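Septiembre
Escrito por la secretaría técnica del congreso, Cesterau

Incidencia: los certificados de asistencia salen con el nombre cortado o no salen

Estado: resuelta a medias (ver final)

Abro esto por escrito porque ya lo he contado por teléfono y por el chat de Lurnedora, y cada vez me toca empezar de cero. Así queda todo junto y, si el año que viene le cae a otra persona, que lo lea antes de tirarse de los pelos.

Qué pasa

Cerramos el congreso con 200 inscripciones y al día siguiente lancé el envío de certificados desde Lurnedora, como siempre. El panel decía «completado», en verde, tan contento. A la hora de comer empezaron los correos: gente sin certificado, gente con el certificado de una sesión en la que no había estado y un grupo bastante grande con los apellidos partidos. Una ponente con dos apellidos y un «de la» en medio recibió un diploma precioso a nombre de «María de». Con su sello y todo.

Saqué el registro de envíos y solo constaban 109 correos entregados. El resto ni rebotado ni en cola, simplemente no existía.

Lo primero que probé

Reenviar. Ya sé, ya sé. Lo único que conseguí fue que los que ya lo tenían lo recibieran otra vez, y entonces me escribieron también esos preguntando si el primero no valía (sí valía, perdón a todos). No reenviéis en bloque mientras no esté claro quién falta.

Después miré la carpeta de correo no deseado en una cuenta mía de prueba, cambié la dirección del remitente y volví a subir la plantilla. Nada. Con la cuenta de prueba iba perfecto, claro, porque me había puesto un nombre cortito y sin acentos.

Respuesta de soporte

Tardaron una tarde en contestar y me pidieron el archivo de asistencia original, el que genera Tresen, que es lo que usamos en el mostrador para marcar quién entra. Se lo mandé y me dijeron que el archivo «presentaba inconsistencias de formato». Pregunté cuáles. Me mandaron el enlace a la guía general de importación, que ya tenía abierta en otra pestaña desde por la mañana.

Total, que abrí el archivo con un editor de texto normal, sin hoja de cálculo de por medio, y ahí estaba. Tresen separa las columnas con punto y coma y Lurnedora espera comas. Casi siempre se da cuenta solo y lo convierte, pero en cuanto una afiliación lleva coma («Departamento de Historia, Facultad de Letras») se hace un lío y empuja todo lo demás una casilla a la derecha. El correo acaba en la columna del taller, y el taller donde debería estar el correo. Y como un taller no es una dirección válida, descarta la fila sin decir ni pío.

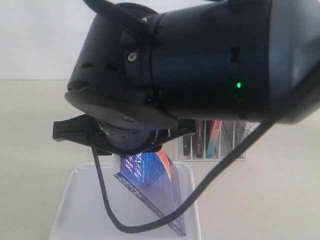 Lo que funcionó

Volví a exportar desde Tresen, esta vez con la opción «campos entre comillas», que está escondida en el menú de ajustes regionales – a quién se le ocurre buscarla ahí – y elegí coma como separador. Importé en una lista nueva, sin tocar la vieja, y comparé las dos. Entraron todas las filas.

Los apellidos partidos eran otra cosa. La plantilla del diploma tenía 2 campos, nombre y apellido, y el segundo se quedaba con la última palabra. Lo cambié por el campo de nombre completo, bajé un poco el cuerpo de letra para que cupieran los nombres largos y generé unas cuantas muestras en PDF antes de enviar nada. Miré a propósito los nombres con guion, con eñe y con partícula. Bien todos.

Para el envío filtré por «certificado no entregado» y aparte hice una lista a mano con los que se habían quejado del nombre. A estos les mandé un mensaje explicando que el nuevo sustituye al anterior. Han sido muy majos, la verdad, casi todos contestaron riéndose.

Lo que sigue abierto

Quedan 2 inscripciones que pagaron con factura a través de Wragg y figuran como pendientes de cobro, aunque el pago consta en el banco. Sin pago confirmado no se genera el certificado. He escrito a Wragg con los justificantes y estoy esperando. Si mañana a las diez no hay respuesta, marco el cobro a mano y les mando el diploma, que una de ellas lo necesita para justificar el viaje en su universidad.

También he pedido a Lurnedora que el panel avise cuando descarta filas. Me han dicho que lo trasladan al equipo de producto. Dejo el ticket abierto hasta que contesten los de Wragg.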